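Lirkonora Burger Stacking Set: review

Supplied as plastic food pieces, a shallow tray and a set of clear holders that keep each piece on edge. Price paid: 2761 loyalty points from Mansilla. Set-up took 13 minutes.

Food pieces

The lettuce has a ruffled edge wider than the other layers, so it is easy to find by touch. The cheese is square and overhangs the patty at the corners. 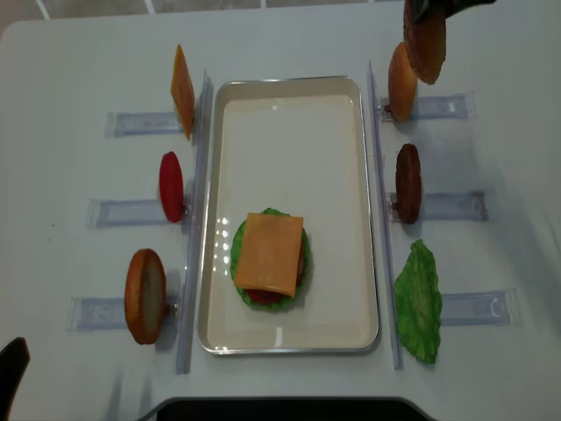

Stacking order is left to the user. Lettuce placed first gives a less steady base than the bottom bun, and I would start with the bun every time.

Holders

Each holder is a long clear strip with a grey clip at one end. Spacing is even and the pieces stand upright. Clear plastic shows marks, so wipe it with a soft cloth. 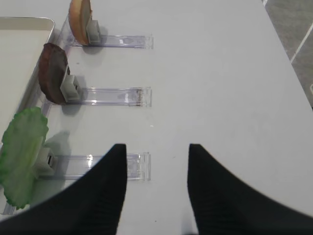 Clips

Grip is firm on the thick patty and adequate on the thin slices. The ridged part inside the clip collects dust. Against a pale table the strips are hard to see, and a stronger tint would help.

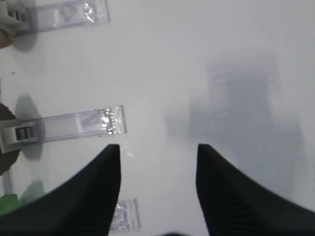
Tray

White inside, with a raised silver-coloured rim. It is large enough for a stack with room beside it. The similar Trason tray is deeper and harder to reach into. 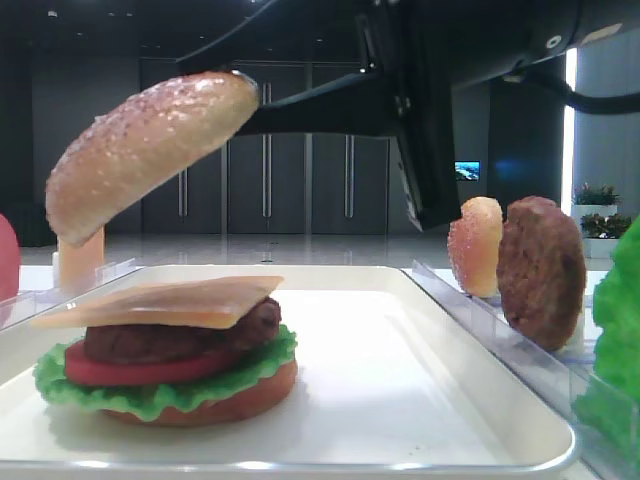
Top bun last, over the cheese.

Rating: 7 out of 10. The Fletureck set gets 6.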